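テシクス見学会に行ってきました　手持ちグリッパーと「決めごと」の一日

行ってきました、テシクス(Tesix)の公開見学会! 前から申し込んでは定員で落ち、申し込んでは落ち、今回ようやくです。2022年4月4日(月曜日)、新年度の初めの月曜に有休を取るのはさすがに気が引けましたが、行ってよかった。

テシクスは、布ものを扱うロボットのための動作データを集めている会社です。私は普段、工場で安全まわりの書類を作っている人間なので、ロボットの賢さより「どういうルールで作業しているのか」が気になって仕方ない。今回の見学会のテーマがまさに「作業標準と安全」だったので、もう私のための会じゃないですか。

受付で名札と一緒に渡されたのが、見学者用の注意書き一枚。黄色い線の内側に入らない、作業中の人に話しかけない、撮影は可だけれど人の顔と掲示板は不可。短くて読みやすい! うちの見学者向け資料は裏表びっしりで、たぶん誰も最後まで読んでいないので、これは持ち帰って上司に見せます。

最初の30分は座学でした。社内の作業標準書は「プルノレックス(Plunolex)」という管理システムに載っていて、現在有効な項目は1,118件。多い! と会場がざわついたのですが、実際に作業する人が当日読むのはそのうちのほんの数ページだそうです。残りは校正や保管、データの消去手順など。作業の種類を選ぶと必要なところだけ出てくる仕組みで、旧版は画面に出ないようになっています。紙のファイルに旧版と新版が仲良く並んでいる職場の者としては、ここでもう羨ましくて……。

次が作業エリア。布のセットは毛足の長いもの、プリント地、格子柄などを組み合わせていて、手持ちグリッパーで端をつまんだり、ずらしたり、めくったりする動作を記録します。作業標準には「先端で突かない」「布の端は毛の生え際からつかむ」「引っかかりを感じたら引かずに開く」とありました。最後のひとつ、人間でもとっさに逆をやりますよね。セーターが釘に引っかかったときなんか、つい引っ張ってしまうもの。 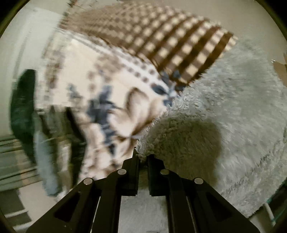

手持ちグリッパーの先端とフリース毛布の縁。奥は花柄と格子柄の布。

毛足のある布は、作業標準の中でも独立した章になっているそうです。理由を聞いたら、繊維が爪の間やリンクの隙間に入り込むからとのこと。1回の収録が終わるごとに爪を開いて目視、繊維があればピンセットで取る、指では取らない。この「指では取らない」が太字でした。手持ちの道具だと電源が入った機械ほど怖く見えないので、つい指を入れたくなるらしいんです。わかる。すごくわかる。軽い道具ほどヒヤリハットが多いのは、うちの現場もまったく同じです。

点検の周期も教えてもらいました。開閉2,000回でピンのがたつきを確認、基準から外れたらその場で直さず、赤い札をつけて棚へ。「その場で直さない」を守ってもらうのがいちばん大変だったそうで、予備機を作業台のすぐ横に置くようにしたら、自然と守られるようになったという話でした。ルールを増やす前に棚の場所を変える。これはメモに二重線を引きました。

ついでに白状すると、私はこの時点で予備機の棚のほうばかり見ていて、肝心の動作説明をちょっと聞き逃しています(すみません)。だって棚の表示がきれいなんですよ! 使用可が緑、点検待ちが黄、使用不可が赤。しかも色だけに頼らず、札の形も丸・三角・四角で変えてある。色の見え方は人によって違いますから、こういう配慮はうちも真似したい。

布の扱いにもちゃんと決まりがあります。見学者から「家にある布を持ち込んでもいいんですか」という質問が出て、答えは「持ち込みは登録してから」。洗濯済みであること、針や金具が残っていないこと、名前や住所の書かれたタグがないこと。最後の項目は個人情報の観点で、なるほどと思いました。布にまで目が行き届いている。収録に住所や顔が入ってしまったときは、自分で消そうとせず担当に申告、というのも同じ考え方だそうです。

休憩をはさんで、午後は協力会社2社の発表。キリアキディス(Kyriakidis)は教育の担当で、新人さんは最初の40分、布に触らず道具を空で開閉するだけだそうです。地味! でも、手首を返しすぎる癖や握り込みすぎる癖はここで直すのがいちばん早いのだとか。休憩の取り方まで標準に入っていて、「調子がいいときほど時間どおりに休む」という一文がよかったです。

もう1社のヴィルベルク(Wirberg)は記録の検証担当。こちらは正直、専門用語が多くて半分くらいしかわかりませんでした。覚えているのは、失敗した動作も捨てずに「失敗」と印をつけて残す、という決まり。つかみ損ねを隠さなくていいと最初に伝えておくと、報告の質が変わるそうです。不具合報告がなかなか上がってこない職場の皆さん、聞きましたか。私は聞きました。

最後の質疑で、規格が改訂されたとき古い標準はどうしているのかと手を挙げてみました。見直しは年1回、7月にまとめて行い、危険に関わるものだけは随時だそうです。随時の変更は朝礼で読み上げて、実際に一度やってみるところまでがセット。読んでハンコを押して終わり、にしないわけですね。耳が痛い。

アクセスのことも少し。駅からのバスは本数が少ないので、行かれる方は帰りの時刻を先に見ておいたほうがいいです。私は質疑で粘りすぎて1本逃し、バス停で缶コーヒーを飲みながらこのメモの前半を書きました。見学は歩きやすい靴で、上着は脱ぎ着しやすいものを。作業エリアは少し暖かめでした。

次回の募集は夏ごろと聞いています。今度は同僚を引っ張って申し込むつもりです。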